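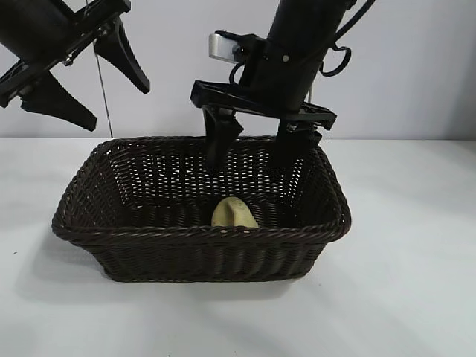 How many examples does a robot need before it can take something out of a basket?

More than you budgeted for. We planned on 3000 at Tuton and stopped at over 4000, and I would still like some more, please, if anyone from finance is in.

(Wait for the laugh. If there isn't one, carry on at the same speed.)

Opening. Say what the talk is: how we collect demonstrations for Prarkus, what we got wrong, what we'd do again. Say what it isn't: there is no maths. The people who came for the maths can still get to the other room if they go now.

What one example is. A person drives the arms, the arms do the job, we save the camera views and the joint positions together. One go at the job is one episode. Stress that the person matters more than the arms. A bored operator gives you bored data, and Prarkus will learn to be bored very faithfully.

Why a basket. Everyone asks. Boxes have flat sides and behave themselves. Wicker is full of holes, has a rim that sticks out, and throws a different shadow every time you nudge it. Our first model, trained on plastic tubs only, treated its first basket as a personal insult.

Slow down here. The fixed view and the wrist view disagree about what matters. From the side you get both arms and whatever is peeping over the rim. From the wrist you get a lot of braid, a lot of table and your own fingers. Ask the room which they'd keep if they could only have one. Most people pick the fixed one. We did too, for the whole of December, and then had to do December again.
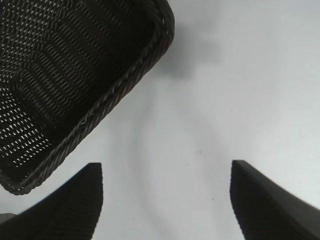
Griria wrote back after reading our draft to say that we were making too much of the wrist view, that their own model did perfectly well without it, and that we might try moving the basket about more before buying any more cameras. Annoyingly, the second half of that was good advice. Read it out in full and give them the credit. Then mention that they have since asked us what wrist camera we use.

Moving the basket about. We now shift it and turn it between episodes, and the operator isn't allowed to choose where it goes, as people put things back where they like them. The list of positions comes out of a script called Correa. Correa has no taste at all and is the best member of the team.

Failures. Keep them. We used to delete any episode where the grip slipped or a finger caught the rim, and ended up with a model that had never seen trouble and had no idea how to get out of it. Now we tag them and keep the ones where the operator recovers. The ones where the operator swears and goes for tea are tagged as well, separately.

Numbers slide. Out of our last 100 test runs, 96 ended with the item out of the basket. Pause before anyone claps. Then say that 5 of those 96 took the basket along too, and that our scoring sheet had no box for this. It has one now.

Things to skip if short of time: the file format, the labelling tool, the story about the lift.

Questions. Someone will ask if simulation would be cheaper. Yes, it would. Someone will ask if we're sharing the data. Say we're working on the licence, and try to look like a person who has read it.

Leave the contact slide up. Take the clicker back to the desk this time.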